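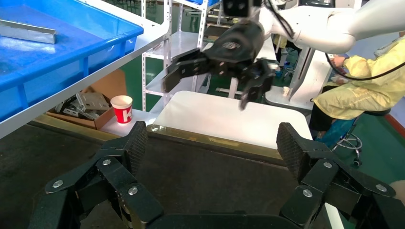 ABOUT US

Virkstead is a small shop that sets up and looks after robot cells. Bracket sorting, bin picking, tray loading, that kind of thing. Started by Katherine Cusi and Gayan Pramanik, still run by both.

Our longest running job is the two-arm cell we call Inga. Everything we know about upkeep we learned on her, mostly the hard way.

How we look after a cell:

Start of shift. Wipe fingertip pads, check the grip pattern for wear. Every pivot screw on every finger by hand, no power tools. Cable loops next - enough slack to reach the far corner of the bin, no more.

Then 20 slow picks out of the blue bin before anyone turns the speed up. Gayan watches these himself when he can.
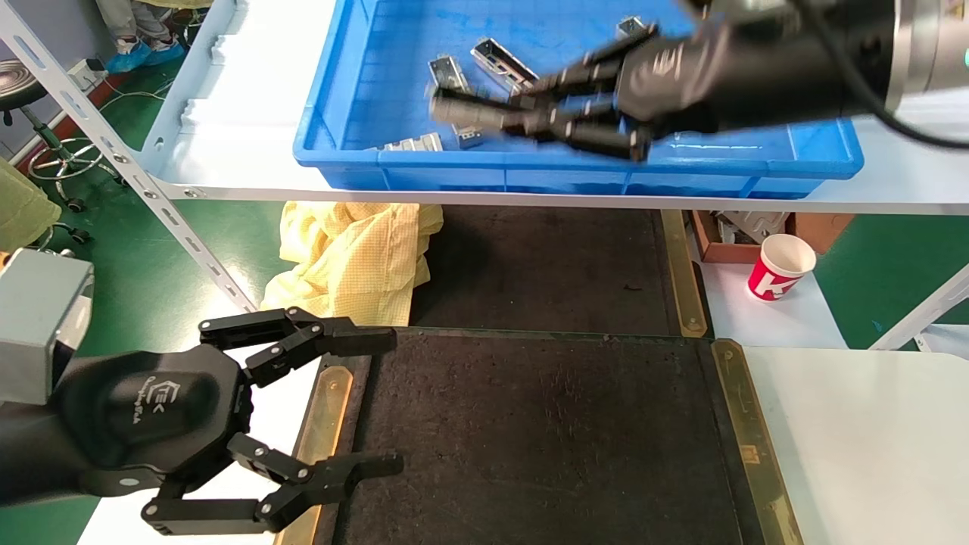
Pads get swapped in pairs, never one side only. Re-zero both grippers after. We skipped that once in June and lost a whole afternoon to it, wont do it again.

Every fault goes in the log, even the dumb ones. Log is at entry 1408 right now. Katherine reads all of them.

Service visits: we come out, we fix it, we stay for 50 clean cycles and then we leave. Spare pads and screws come from our own shelf at Pristov so theres usualy no wait.

Need a hand with a cell? Call the shop, ext. 1540. Ask for either of us.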